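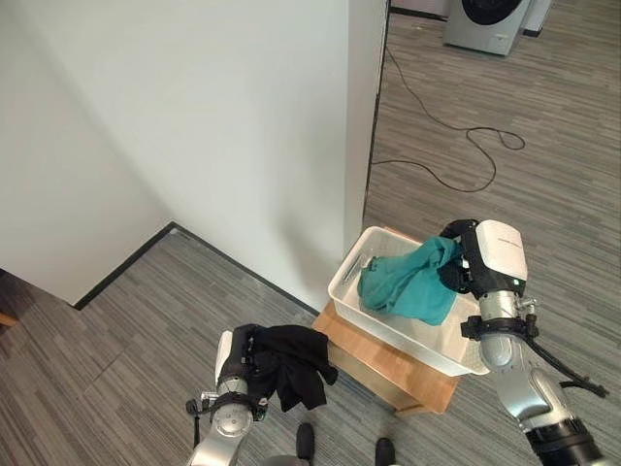

Clallano walks off Breseck podcast, statement up now

Reality & Celebrity > Music Gossip
Started by pellmell_9, 11 Feb 2026

pellmell_9 wrote:
For anyone who missed it, Clallano left the Breseck recording with 17 minutes to go. The host asked her about the songwriting credits on Skavitz and whether Dorian Renaud had been paid. She said "we agreed we weren't doing this", took the headphones off and went. Her statement went up on her page overnight. The main bit:

"I was told in writing which topics would be covered. I answered every question I agreed to answer. Dorian and I settled our business privately in August and I won't discuss it to help someone sell ads."

Breseck have left the whole thing up, walk-off included.

tassie_kel wrote:
Good on her. If you agree on topics you stick to them.

Normanby wrote:
We've only got her word that there was an agreement. Every second guest on that show says they had one.

tassie_kel wrote:
So they're all lying?

Normanby wrote:
I didn't say that. I said I'd like to see the email. She says it's in writing, so post it.

dropbear_dan wrote:
Can someone catch me up on who Dorian Renaud is? I only know her from the first album.

pellmell_9 wrote:
Dan, he produced the first album and was with her for a couple of years. He says he co-wrote four songs on Skavitz and got credited on one. Her manager, Régis Caron, said Renaud was a paid session player on the other three and had signed for it. Then it went quiet after August, which fits with the settlement she mentions.

dropbear_dan wrote:
Cheers. So if it's settled why is he still posting about it?

pellmell_9 wrote:
He isn't really. He put up a photo of a notebook page with some lyrics and no caption, then took it down. People decided it was about her.

mags.in.ballarat wrote:
It was about her. The lyrics were the second verse of the title track with different words in the last line.

Normanby wrote:
Which proves he owned a pen and had heard the song.

mags.in.ballarat wrote:
The page had a date on it from before the sessions started. I'm not saying it's proof. I'm saying that's obviously why he posted it.

Hollis wrote:
I work in publishing admin (not for anyone involved). Settlements like this usually have a clause where neither side talks about it. If there is one, then her statement confirming a settlement could be a bigger problem for her than anything she said on the podcast. Same goes for his notebook photo. Depends entirely on the wording and none of us have seen it.

tassie_kel wrote:
She barely said anything though. "Settled privately" isn't giving away terms.

Hollis wrote:
Some agreements cover the existence of the deal as well as the terms. Some don't. It's a pretty standard thing for lawyers to argue over.

quokka_season wrote:
I listened to the full episode last night. A few things that aren't in the clips going round:

The host brings up Renaud twice before the walk-off. The first time she laughs and changes the subject. The second time she says "next question". The third is the one everyone has seen.

He also says "I know your team would rather I didn't ask this", so he knew something.

The 70 minutes before that are fairly dull. Mostly touring and her knee surgery.

Normanby wrote:
Okay, that "your team would rather" line does change it a bit for me. Still not an agreement. Publicists send over wish lists all the time and shows ignore them.

tassie_kel wrote:
You could just say you were wrong.

Normanby wrote:
I could if I was. A request from the manager isn't the same as the show agreeing to it.

jonno_b wrote:
Unpopular view but I think the question was fair. Skavitz is what she's there to promote. Who wrote it is about as relevant as you can get. If he'd asked about the breakup I'd be on her side.

mags.in.ballarat wrote:
Agree with jonno. The way he asked it was rude but the subject wasn't off limits in any normal sense.

quokka_season wrote:
He did ask about the breakup. That was the first one, the one she laughed off. He asked if the two of them had been on speaking terms while the album was being mixed.

jonno_b wrote:
Fair enough, I only saw the clip.

dropbear_dan wrote:
Has Caron said anything?

pellmell_9 wrote:
One line to a music site. "Clallano's statement speaks for itself and we look forward to the tour." Nothing about the email.

Hrubý_fan wrote:
Does this affect the tour? I've got tickets for the second night and Hrubý is supporting. Hrubý is on the same network as Breseck, they do the intro music for it.

pellmell_9 wrote:
No changes announced that I can see. The support slot is still on the venue page.

Hrubý_fan wrote:
Thanks. I paid 200 for those and I'm mostly going for the support, so I'd be pretty annoyed.

tassie_kel wrote:
200 each or for the pair?

Hrubý_fan wrote:
Each. Plus the booking fee.

jonno_b wrote:
That's the real scandal.

Hollis wrote:
Breseck have just posted a reply. Copying it here as it's short:

"We respect Clallano and wish her well. No topics were ruled out before recording. Her representatives sent a list of preferences and we told them we do not accept conditions on interviews. The episode will stay up."

Normanby wrote:
There you go.

tassie_kel wrote:
There you go what? Now it's their word against hers. You wanted an email from her, so you should want one from them too.

Normanby wrote:
I do. Both of them can post it. It's presumably the same chain.

mags.in.ballarat wrote:
Someone on her team might have told her it was sorted when it wasn't. She says "I was told in writing". She doesn't say who by.

quokka_season wrote:
That's a good catch. It could have been Caron telling her.

pellmell_9 wrote:
Could be, but let's not hang it on him with nothing to go on. I'll update the first post if either side puts the emails up.

Moderator (Lorikeet) wrote:
I've removed two posts with a link to Renaud's home address. Both accounts have been suspended for 30 days. Carry on with the interview discussion, and please keep family members out of it.

dropbear_dan wrote:
Went and listened to the first album again after all this. Still holds up. Which song is he actually credited on from the new one?

mags.in.ballarat wrote:
Track six, the slow one.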